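Visiting a robotics open day with a group – what is worth asking to see?

Posted in Days Out and Visits
Asked by Revathi Palaniappan

I help run a small adult learning group in Brovport and we have been offered a place at the Somari open day in June. It is on a Friday, doors at half past nine, and we are down for the late morning slot. Somari makes handling equipment for kitchens and food packing, as far as I can tell from their page. The invitation says there will be "live and simulated demonstrations of household and kitchen manipulation" and then a tour of the workshop, and that is all it says.

There are 8 of us. Most have never been near a robot. Two used to work on packing lines and have strong opinions about them, one is a retired cook, and the rest are curious. One person uses a wheelchair and another can't stand for long. We have two hours on site, which I am told is the same for every group.

What I would like to know from anyone who has been to this one or something similar:

Is it worth going if you don't have a technical background, or will it go over our heads?

What does "simulated demonstration" mean in practice? A couple of the group are worried we will travel all that way and be shown a film.

Are there questions we should have ready? At the last place I took people to (a water treatment works) everyone went silent when the guide asked if there was anything we wanted to know, and then talked about it non-stop on the bus home.

Also anything practical about parking, food, seats and so on. I have emailed them but had only an automatic reply so far.

Thank you.

Guido Pellegrini
Marked as helpful by the person who asked

I went last year with a group from our allotment society, so a similar sort of crowd. Nobody had any background and it was fine. I'll go through it in the order things happened.

Getting there. Don't use the postcode on the invitation if it is the same as last year's, as it takes you to the back of the Psarras cold store next door and there is a locked gate. Carry on past the cold store to the second roundabout and come back on yourself. The 133 bus stops opposite the front entrance but only runs once an hour in the middle of the day. Parking is free. The disabled bays are by the front door and you can ask reception to put a cone out for you if you ring in the morning. They did that for us without any fuss.

Signing in. Everyone has to sign in separately and get a badge, and it is slow. We lost twenty minutes of our two hours to it. If you can send them a list of names beforehand, do. Closed shoes are needed for the workshop. One of our lot came in sandals and had to sit that part out.

The talk. There is a short talk in the canteen with slides. It was mostly about the company and when it moved to the site. You could arrive late for it and not miss much, although the chairs are comfortable and there is tea.

The simulated demonstration. I was doubtful about this as well, and it turned out to be the part people talked about most. You sit in a darkened room with a large screen and one of the engineers drives a computer model of the gripper with a hand controller. It is worked live, so it isn't a film. They take requests. The model has a table with ordinary kitchen things on it and you can ask them to go for whichever item you like. Somebody asked for an egg straight away, of course, and I think somebody asks for an egg every time.

The engineer explained that they try everything in the model first, hundreds and hundreds of times over, with the objects moved slightly each time, before the real arm is allowed near anything. The run we were shown was number 2628 and that was just for one job on one table. She said that smashing a pretend jar costs them nothing. If it goes wrong they press a key and the table is back as it was.

The view on the screen can be switched. The one that made sense to me was the view from close in by the gripper, where you look along the fingers at the table. It is an odd angle to start with because you only see parts of things, and a pot can be hanging over the top of your view with most of it missing. After a few minutes you get used to it and you start to see why judging distance is hard. 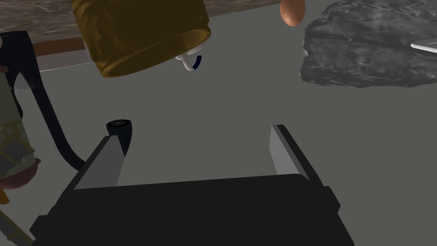
When she asked for a volunteer to have a go with the controller, our group all looked at the floor. Tell yours to put their hands up. The one man who did got the fingers either side of a cup on his third try and has mentioned it at every meeting since. It is slower than you would think. You move a bit, stop, look, move a bit more. Opening and closing the fingers is one button, and all the rest of the work is in getting them to the right place.

The workshop. This is the tour proper. You stand behind a yellow line and watch the real arm do a short routine. Ours was moving tubs from a tray to a shelf. It is noisier than I expected, mostly from the extractor fans. There are no seats at all, so for the person who can't stand long I would ask for a chair to be carried through. The floor is level and there is a wide door, so the wheelchair should be no trouble, but the viewing place is narrow and it is best to let that person go in first and have the front spot.

Food. Biscuits and tea only. There is a van on the estate that does rolls until one o'clock.

Questions that got good answers when we went:

What is the thing it still can't pick up? (Wet carrier bags, was the reply, and anything floppy.)
How does it know how hard to squeeze?
Who stops it if something goes wrong, and how fast?
What does it do when the thing it wants has something else in front of it?
How long does it take to teach it a new job?

Your retired cook should ask about handles. We had a long conversation about handles, because a pot with a handle can be picked up in two quite different ways and they have to decide which one they want. It depends on what is in the pot and where it is going next. I could have listened to that for another half hour.

Questions that did not get good answers were anything about price and anything about who their customers are.

Ruben Segers

Went two years ago. Bit dull to be honest. The talk was long and the coffee was weak. The real arm was switched off for a fault when our slot came round, so we only got the screen part and a look at it standing still. If I were you I would ring the day before and ask if it is running.

The Prurik place on the other side of the river does a better one in my opinion and you get a proper lunch, but I think they only take schools now.

Eduardo Leitão

I'd agree with most of what Guido has said. I don't work for Somari but I have helped at open days for another firm in the same line, so a few things from the other side of the yellow line, if it is any use.

Tell them in advance who is coming. I mean what they used to do for a living, as well as how many there are. If I know there are two people from packing lines in the group I will pitch the whole thing differently, and usually I will learn something. Somebody who has packed tubs for years knows things about tubs that I don't. The engineers will be pleased to have them and it gives your two somewhere to put their opinions.

On the simulation: ask to see it fail. Demonstrators pick the easy items first so that the visit gets off to a good start. If you say "please show us one that goes wrong" most of us will do it happily, and you will understand the job far better. Good ones to ask for are something tucked in behind something else, or something thin lying on top of something lumpy. A flat thing has no sides for two fingers to close on, so you have to come at it in a different way.

Ask too how close the model is to the real one. Weight and grip are the usual weak points. An object can look right on the screen and behave wrongly when it is pushed. A decent engineer will tell you straight where theirs falls down, and if they say it is perfect I would take the rest with a pinch of salt.

As for people going quiet, write the questions on cards and hand them out on the bus. Each person has one to ask. It feels a bit like school but it does work, and once two or three have been asked the rest come by themselves.

One small correction to Guido's answer. Closed shoes are the rule nearly everywhere, but many sites will lend you toe covers that go over your own shoes, so if somebody forgets, ask at reception before giving up on it.

Comments on this page

Revathi Palaniappan: Thank you all, this is much more than I hoped for. I've rung them and spoken to a real person. They will take a list of names and they are finding two chairs for the workshop. The postcode is still the wrong one, so I have passed on the bit about the second roundabout. Cards are a good idea and I have given the handle question to our cook, who has already added three of her own.

Rizwan Butt: Does anyone know if they let you take photographs? Ours is the slot after yours, I think.

Guido Pellegrini: Yes in the screen room, no in the workshop, last year at least. There is a sign on the door.

Ruben Segers: The van that does the rolls has moved to the other end of the estate, by the tyre place.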